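Our open afternoon at Berkside

For years Zuleica Brito and I had talked about opening the doors at Berkside for an afternoon, and for years we found excellent reasons to put it off until the spring, and then until the autumn, and then until the spring again. Well, April came and this time we did it, and I can say now that I wish we had got on with it sooner!

We had set out 70 chairs in the long room, borrowed mostly from the hall at Somcombe, and by the time the kettle had boiled they were taken and people were leaning along the radiators at the back. By teatime 131 of you had signed the visitors' book, and I know for certain that several families went straight past it on the way to the biscuits. Thank you all, and a particular thank you to the party from Gundness, who came over on two buses and had to leave before the last run in order to catch the second one home.

The demonstration was of the simulated room that we use for trying things out before they go anywhere near a real arm. It has walls and furniture and a robot with two arms, and it lives entirely inside the computer, which disappointed one or two of the younger visitors for as long as it took them to find out that they could have a go. Zuleica ran it from the big table by the window and I stood at the front with the microphone, talking rather more than I had promised to. We had meant to do three runs of the Dantas exercise and stop for questions at four o'clock, but the questions began in the middle of the first run and never really let up - and I was very glad of it, as they were better than anything I had put in my notes.

The thing people asked most was why everything on the screen leaned over so much. We show the views just as they come, and a view that travels with a gripper tips whenever the gripper tips, so a wall you would swear was upright ends up sliding off towards one corner. A gentleman near the front watched the whole of the second run with his head on one side, and by the end of it so did most of his row. The other thing people asked was whether it ever gets tired, and the answer to that is no, though Zuleica and I certainly were.

Several of you wrote afterwards asking for something from the screen to show at home, so I have put four views from the demonstration on this page. They are all of the simulated room.
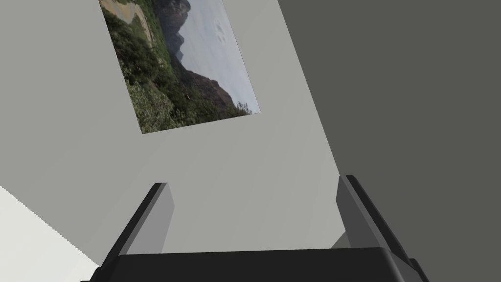
Gripper open, with the mountain picture up on the wall ahead.
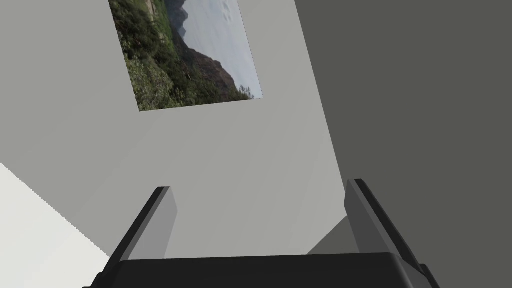

The same hillside again, and a good look at the two fingers with nothing between them.

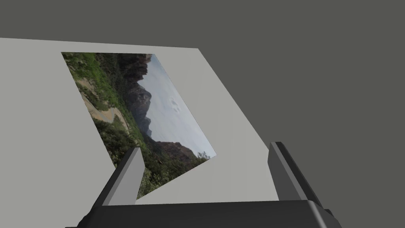
My own favourite, for the little road winding through the green.

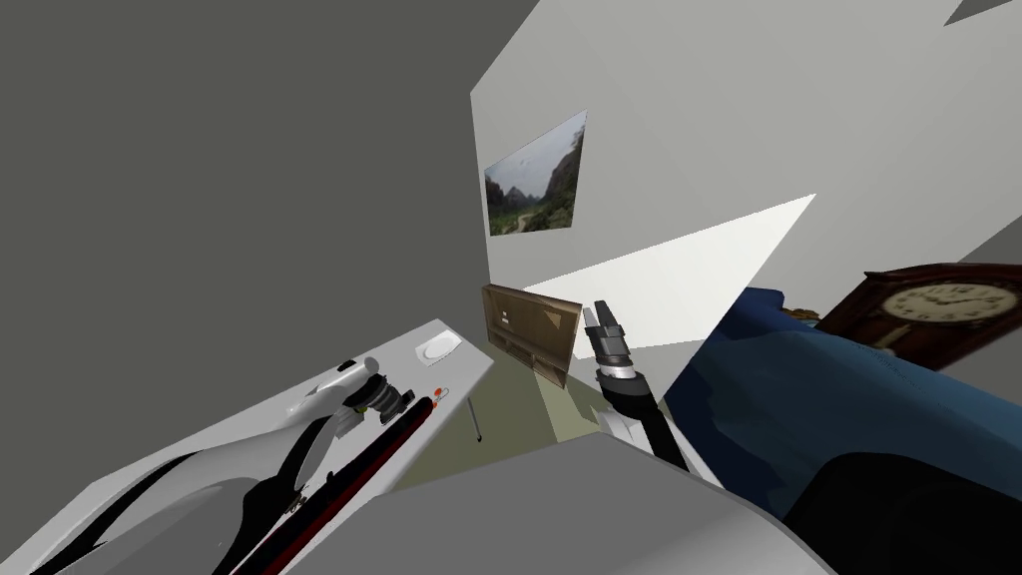
Both arms at once, with the blue sofa and the clock that so many of you liked.

Edileuza Bezerra wrote to us a few days later to say that she had come along expecting to understand none of it and had stayed to the very end, and that what she would like next time is a slower first run, with the talking done beforehand, so that those at the back can simply watch. She would also like the practice table kept open for longer, as her grandson was still in the queue when it closed, and she wonders whether the sound could be turned up a little for anyone sitting beyond the pillar.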